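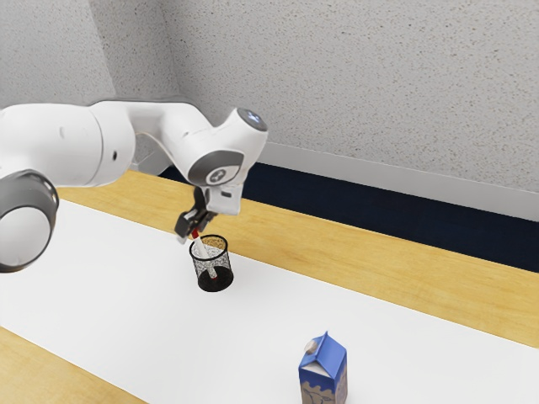

# An Afternoon with the Arms at Ondirholm

I had been told to wear sensible shoes, and I did, and I never needed them. The robotics open day at Ondirholm takes place almost entirely in chairs. You come in past a coat rack and a table of very good ginger cookies, somebody gives you a paper badge, and you are led to a room where the robots live on a screen as wide as my living room wall. There are real ones too, down the hall, and we got to those later. But the people who work here wanted us to meet the simulated ones first, and after three hours in their company I think I understand why.

"Everybody wants to see the metal," said Chenxi Su, who had the job of looking after our group. "I did too, when I came. Then I spent my first winter here waiting for a turn on it."

The program is called Drinurow, and it is a practice world for robot arms. Inside it are tables, walls, kitchens, shelves and a great many small household things, all of them drawn by a computer and all of them given weight and slipperiness so that they behave more or less as they should. The task set for our visit sounded like something you might ask of a five-year-old: take the marker out of the pencil cup. The cup was black wire mesh, the marker was red and white, and a blue milk carton with a cow on it stood a little way off on the same long white tabletop.

I asked about the milk. Muchen Hao, who builds the practice rooms, looked pleased to be asked. The carton plays no part in the task, he told me, and the arm has to learn to leave it alone. On other runs there may be a bowl or a sponge in its place, and the walls and the table change as well. He showed us a few of his walls with real affection. The speckled gray one with the stony look is his favorite, and he has a theory that it reminds everyone of a bank they went to as a child. (It did remind me of one, I have to say, though he may have planted the idea.)

What I hadn't expected was how much there is to think about in a pencil cup. The marker leans, to begin with. It never stands up politely in the middle, and the gripper has to come at it on a slant, close enough to the rim to get hold of the end that sticks out but not so close that it bumps the mesh. Su let us each have a try with a hand controller before the computer took its turns, and I would like to thank the other visitors for being so kind about mine. I knocked the cup flat on my first go. On my second I closed the fingers on nothing at all, with great confidence, and carried that nothing carefully across the table. A retired dentist two seats down got the marker out on her third try and received a round of applause, and she went quite pink.

Then Su handed things over to the program. They run the task 2000 times in a batch, all at different speeds and with the marker leaning every which way, and she put one of the morning's batches up on the big screen as a grid of tiny tables. It's a strange thing to watch – all those white arms bending down together, like a flock of something at a pond. In that batch the marker came out of the cup and stayed in the grip 824 times. I thought that sounded low and, being among friends by then, I said so.

"It is low," said Su cheerfully. "In the spring we'd have been happy with 139."

She likes the failures best, and keeps a folder of them. We watched an arm lift the whole cup along with the marker and hold it in the air. We watched another get the marker nearly clear and then turn its wrist a moment too soon, so that the thing flicked away across the table and off the edge. The group groaned as if it were a football game. Hao explained that he can stop any run, move the view to wherever he likes, and look at it from behind the gripper or down through the mesh, and he did this for us until somebody reminded him about lunch.

Lunch was soup. I sat beside a man from Oosthuizen, a small firm that packs art supplies for schools, and he had come with a practical question. He has people who spend whole shifts putting pens into boxes, and he wanted to know when an arm could do it. Su gave him a longer and more careful answer than I think he was hoping for. Pens lying flat in a tray are one thing, she said, and arms have been handling that sort of work for years. Pens leaning any old way in a cup, with other cups beside them, are another matter, and she wouldn't promise him a date. He wrote all of it down, and had a second bowl.

In the afternoon we went down the hall at last to see the metal. The arm in the lab was bolted to a heavy bench and it moved more slowly than I'd imagined, with a soft hum when it turned. The software that carries the lessons over from the screen is called Porneo, and Hao was frank about it. Some things cross over well and some don't. Real mesh catches on a fingertip in ways he is still trying to copy, and real markers come with clips and caps and the odd smear of glue where a label used to be. He keeps a shoebox of them on his desk, borrowed from every office in the building, and he has been asked to give several of them back.

The arm made its first attempt while we stood behind the yellow line holding our breath. It came down, took hold and lost its grip halfway up, and the marker dropped back into the cup with a little rattle. The dentist said "Oh, bad luck" out loud. The second time it held on, lifted the marker clear and put it down on the bench, and we all clapped, and Hao clapped too, though he must have seen it do that more times than he can remember.

I stayed on afterward to help finish the cookies and to ask Su whether she ever gets tired of the pencil cup. She said she would be moving on to drawers in November, and that she was looking forward to it, but that she had already asked Hao to leave the milk carton in.

*The next Ondirholm open day is planned for November. Places are free but must be reserved ahead, and children are welcome with an adult.*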